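**Diapo 1. Titre (laisser affiché pendant l'installation)**

Communication des grands formats en salle de lecture : retour sur le fonds Rangel, dépôt de Damcombe.

Ne pas relire le titre. Commencer par le périmètre : plans et cartes sur papier, calques, tirages héliographiques. Les photographies et les registres reliés sont exclus, leur circuit est différent.

**Diapo 2. Le fonds**

- Fonds Rangel : bureau de géomètres, versé en 2000, avec un complément deux ans plus tard.
- 2925 pièces, dont 316 dépassent le format A0.
- Supports : papier vélin, toile enduite, calque végétal, calque polyester pour la fin de la période.
- Conditionnement à l'arrivée : rouleaux serrés par des élastiques, pas de mandrin, une partie en tubes de carton acide.

Préciser que l'inventaire papier de l'étude était fiable sur les communes et très peu sur les dates. Les cotes actuelles reprennent la commune en tête, puis le numéro d'ordre du versement. Les doublons (minute et mise au net d'un même plan) portent la même cote avec un suffixe.

**Diapo 3. Entrée en salle**

Passer vite, une minute. Le règlement de la salle tient sur une page : crayon graphite, pas de liquide, manteaux et sacs opaques au vestiaire. Les affaires admises entrent en sac transparent, contrôle visuel à l'entrée et à la sortie. Cas particulier des grands formats : pas de règle métallique, pas de compas à pointe, loupe tolérée si elle est à pied. 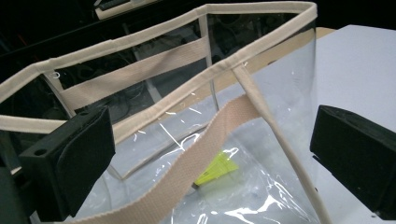

Mirela Toledo a fait observer, à la relecture de ces notes, que le contrôle de sortie ne vaut pas grand-chose pour un calque plié en huit dans un cahier, et qu'elle mettrait tout l'effort sur le pesage avant et après communication. Lui donner la parole ici si elle est dans la salle. Ma réponse, au cas où : le pesage fonctionne pour des liasses, mal pour une pièce unique sur calque, dont la masse varie avec l'humidité relative. Nous comptons les pièces au retour, devant le lecteur, et nous signons le bulletin à deux.

**Diapo 4. Relaxation des rouleaux**

C'est la partie que le public connaît le moins, prévoir huit minutes.

Un plan resté roulé plusieurs décennies ne s'ouvre pas sur demande. Le papier a pris la courbure, les fibres de la face externe sont allongées, et une ouverture forcée déplace la contrainte vers les bords, où se trouvent déjà les déchirures. Protocole :

1. Sortie du magasin la veille, palier en salle de tri à l'humidité du magasin.
2. Chambre d'humidification passive, cuve à couvercle, buvard humide sous grille. Jamais de contact direct.
3. Contrôle des encres avant toute humidification. Les anilines violettes et certains rouges migrent. Test au coton sur un point hors dessin ; en cas de doute, la pièce reste à sec et se communique par numérisation.
4. Mise à plat entre buvards et non-tissé, poids répartis, changement des buvards à un jour puis à trois jours.

Les calques végétaux ne suivent pas ce protocole. Ils se dilatent vite, de façon inégale selon le sens de fabrication, et gondolent définitivement. Pour eux : mise à plat à sec, très lente, sous poids légers.

*(Si question sur les toiles enduites : l'apprêt est à l'amidon, donc sensible à l'eau. Même réserve que pour les anilines.)*

**Diapo 5. Meubles et contenants**

Nous avons comparé deux meubles à plans, le Brodix à tiroirs bas et le Stokach à tiroirs profonds. Critères retenus : hauteur utile du tiroir, course de l'ouverture, rabat arrière. Le tiroir profond incite à empiler, et une pièce prise au bas de la pile oblige à manipuler toutes les autres. Choix : tiroirs bas, chemises en papier permanent, une cote par chemise pour les pièces fragiles.

Capacité commandée : 400 chemises. Les pièces hors format restent en rouleau, sur mandrin de gros diamètre, enroulées par l'extérieur avec une feuille intercalaire.

**Diapo 6. Poste de consultation**

Plan de travail clair, mat, sans arête vive. Le blanc gêne certains lecteurs devant un calque (contraste faible avec le trait au crayon) ; prévoir une feuille grise neutre à glisser dessous. Éclairage indirect, réglable, la lampe rasante uniquement en présence d'un agent. 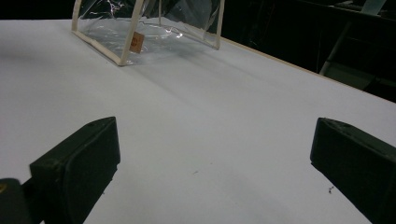
*Notes et diapositives : Jucélia Prado, dépôt de Damcombe. Version du 2020-09-18.*

**Diapo 7. Manipulation**

Deux personnes dès que la pièce dépasse la longueur des bras. La chemise se déplace avec la pièce, on ne tire jamais une feuille par un coin. Retournement entre deux cartons, en sandwich. Les poids se posent sur les marges et se soulèvent à la verticale.

Gants : mains propres et sèches pour le papier. Le coton accroche les bords effrangés et retire de la sensibilité. Nitrile pour les tirages photographiques joints aux dossiers et pour les pièces empoussiérées. La question viendra, renvoyer à cette ligne.

**Diapo 8. Numérisation comme substitut**

- Prise de vue par tuiles avec recouvrement, assemblage contrôlé sur le carroyage du plan.
- L'échelle graphique doit figurer dans au moins une tuile complète.
- Le fichier assemblé ne sert pas à mesurer. Le papier a bougé, davantage en travers qu'en long, et le fichier conserve cette déformation.
- L'original sort du circuit dès que le substitut est validé, sauf demande motivée (filigrane, corrections au grattage, verso).

Insister sur les versos. L'étude Rangel y notait les rattachements et parfois le nom du chaîneur. La première campagne, en janvier, ne les avait pas pris, il a fallu ressortir les pièces.

**Diapo 9. Points ouverts**

Adhésifs anciens au verso des minutes : dépose au cas par cas, pas de doctrine. Calques polyester : stables, mais l'encre s'écaille au pli. Prêts pour exposition : encadrement à la charge de l'emprunteur, constat d'état contradictoire au départ et au retour.

Laisser la diapo 9 à l'écran pendant les questions. Les bulletins de communication vierges sont à disposition près de la porte.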